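About Avgate

Avgate writes and maintains acceptance procedures for robot arms that work in furnished rooms. Our staff of 46 test gripper control software in simulation before it is cleared for hardware. Clients send us a controller build and a task list, and we return a signed record of each run, including the ones that were stopped.

How we work

All runs follow the Hallix procedure, our in-house rule set, now in its second edition. It has 106 clauses covering approach speed, clearance, finger position and stop conditions. Clause 2 requires the fingers to stay open until a grasp command is logged. Wrist views are stored with the joint data for every run.

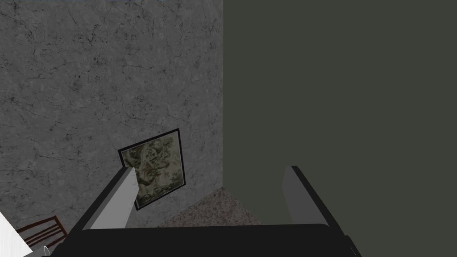

Simulated wrist view, fingers open, framed picture on the gray wall behind.

Rooms are built in Cirnedeck, our scene library. Wall textures, floors and furniture are locked by version number, so a run can be repeated by a second operator with the same inputs. Changes to a room need a new version and a new baseline.

Close approach has its own section of the procedure. Large curved surfaces can fill most of a wrist view and leave few edges for the controller to use, so operators may not judge clearance from the view alone. The simulator's distance log is the reference value.

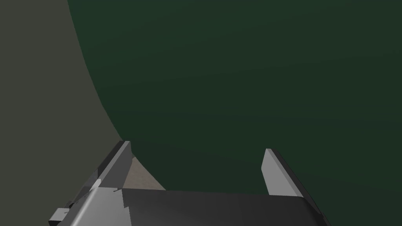
Simulated wrist view, large dark green curved surface close to the open gripper.

Records and review

A build passes at a score of 94 or higher with no open stop conditions. Hanna Stetsiuk heads procedure review and signs all deviations. The procedure is revised each August. Hardware trials are carried out at our Lytvynenko site under a separate set of rules, available to clients on request.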